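Parallel fingers vs. soft pads for holding a stylus - anyone compared?
Forum: End effectors and tooling
Started by torquewrench_al, 17/05/2018

torquewrench_al
We need an arm to tap and drag on tablets for app testing. The Notum rep wants to sell us their soft pad gripper at nearly twice the price of the plain two-finger one, and the whole pitch is that hard fingers let a thin pen roll. Has anyone tried both on the same arm? I don't need the brochure, I've got the brochure.

siiri_m
I ran both last November on a Wonham arm. Soft pads held the pen fine, but they squish. Every time the tip touched glass the pen leaned back a little and the tap landed off target. For dragging it was worse. I went back to hard fingers with a strip of rubber tape on the inside and I'm still on them.
- Siiri Mäkelä

benchrat
How far off target? "A little" could mean anything. Our soft pads do fine on big buttons, and I'd take a bit of lean over a cracked screen.

siiri_m
Up to 3 mm by the end of a long drag. Fine for big buttons, no good for a keyboard. And if your screen is at risk you've got your downward speed set wrong, I don't think the pads should be what saves you.

olindqvist
I have the plain two-finger setup on the bench now, so I can add something. Tablet flat on the table, stylus pinched right at the fingertips.
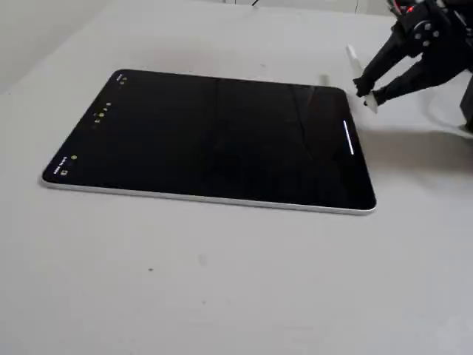 Stylus in the two-finger gripper, tip just past the corner of the tablet.

I'm not sold on either one yet. Pinching at the tips leaves very little contact on the pen, and I did 174 taps on one grip before I had to re-seat it. Someone will tell me that's a good number. For a demo, sure. We need it to run overnight.
Onni

torquewrench_al
Thanks, that's closer to what I was after. Do you pick the pen up from a stand each time or load it by hand?

olindqvist
By hand. I don't trust the angle otherwise. It sits at a slant as you can see, and if the slant changes between loads all my taught points are junk.

benchrat
So the problem is the loading and you're blaming the fingers. Print a block with a V groove, bolt it to the finger, done. Lahtinen sells one if you can't be bothered.

olindqvist
I've tried a V groove. It centers the pen but doesn't stop it from sliding up when the tip pushes down. You need a shoulder or a collar on the pen as well.

siiri_m
Agree with Onni on the collar. I don't agree that the tips are the issue. Grip deeper in the fingers and the pen has more to lean on.

olindqvist
Deeper and my knuckle joint gets too close to the glass when I reach across to the far side. Different arm from yours maybe.

gantry_greg
Why is everyone using an arm for this? A cheap XY frame with a pen on a solenoid will beat all of the above for repeat taps. We have one from Ustora that does 30 a minute and never drops anything, there's nothing to drop.

torquewrench_al
Because I also need to press the side buttons and unplug the charger, Greg. Otherwise yes.

gantry_greg
Fair. Then clamp the pen solid to the tool flange and forget grippers.

torquewrench_al
And unplug the charger with what?

benchrat
Before you spend anything, ask Notum for a loaner and run 12 hours on your own app. If they won't lend one, you have your answer on the soft pads.

torquewrench_al
Asked this morning. They offered me a video. I'm going to start with the hard fingers, the rubber tape and a collar, and I'll post the tap counts when I have them.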